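Workshop tips: keeping the shelf and the bin in order for handling trials

In the Drimia study we compare two ways of teaching a two-armed robot to tidy black plastic parts. With one method it learns only from the head camera, with the other it also gets the wrist view. Small habits in the workshop changed our results more than I expected.
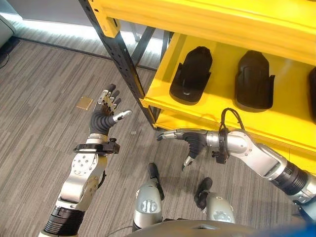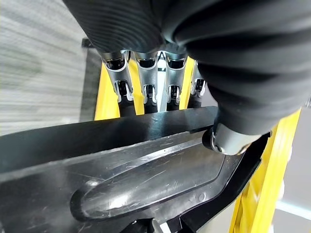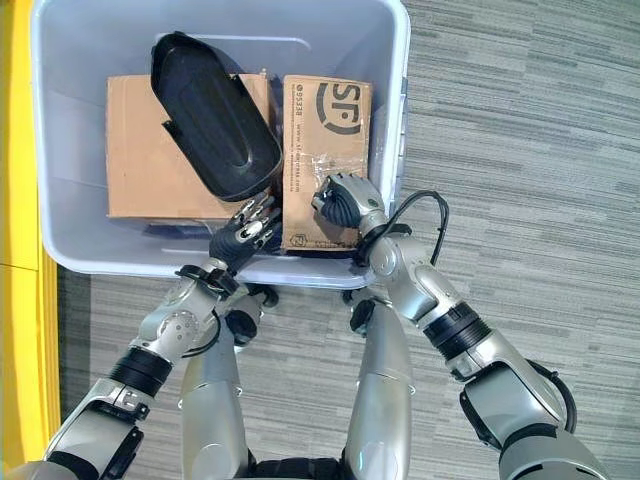

First, the yellow shelf from the head camera; second, the wrist view over a black tray; third, the bin with the cardboard boxes.

Wipe glossy trays before each session. Reflections confused the head-only method most.

Tie back loose cables, but leave enough for the wrist to turn fully.

Keep the same boxes in the bin for one whole series. Milan Willems changed them once in November and we had to repeat 26 trials.

Write down failed grasps also. From 156 trials, the method with the wrist view needed a second attempt less often. We have not yet tested it with soft parts.

Puspita Jugah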